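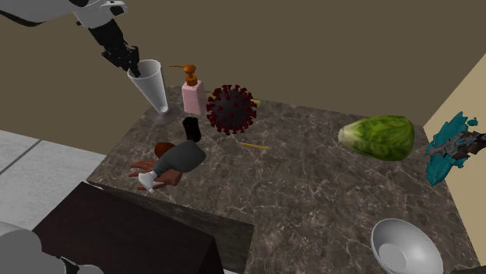

3 min read

Parfait

A parfait is a cold dessert served in a tall glass, and if you ask me it's also two completely different desserts that happen to share a name. I grew up on the American one (yogurt or ice cream, fruit, something crunchy, repeat until you hit the rim), so you can imagine my face when I ordered a parfait in France and got a neat frozen slice on a plate!

Name

The word is French for "perfect." In French cooking it also gets used for a very smooth liver pâté, so do read the menu twice. I've made that mistake and I don't plan to make it again.

The French kind

This one starts with egg yolks beaten with hot sugar syrup until they're pale and thick. You fold in whipped cream and a flavor, coffee being the old favorite, and freeze the whole thing in a mold. There's no churning, so you don't need an ice cream machine. All that air and sugar keeps it soft enough to slice, though I still give mine ten minutes on the counter first.

The American kind

Over here, the parfait turned into a layered thing. Soda fountains sold it with ice cream and syrup, and later on the yogurt and granola version moved in and took over breakfast. My friend Csenge Fülöp puts her granola at the bottom, where it goes soggy by the third spoonful, and she says she likes it that way. We've agreed not to discuss it.

Parfait or sundae?

People mix these up all the time. A sundae usually has its ice cream in scoops with the sauce poured over, in a wide dish or a tulip-shaped glass. A parfait is built in layers from the bottom up. Plenty of cafes ignore the difference, and the one I used to wait tables at in Plaserham sold the same dessert under both names, at two prices.

The glass

Parfait glasses are tall and narrow, usually with a short stem or a foot, and many flare out toward the top. Clear ones show off the layers, frosted ones look lovely and hide sloppy work (I own six frosted ones, draw your own conclusions). You'll want long spoons too. Regular teaspoons disappear halfway down and then your knuckles are in the whipped cream.

Washing them is a pain. A bottle brush does the job, or a soak in warm soapy water if you've let the chocolate dry on.

Making them ahead

The frozen French sort will keep for a couple of weeks if it's wrapped tightly. Fruit and yogurt ones are good overnight in the fridge, but leave the crunchy stuff off until you're ready to eat. In August I make mine with peaches and crushed gingersnaps, and those don't usually last past 9 a.m.

See also: Sundae, Semifreddo, Trifle, Knickerbocker glory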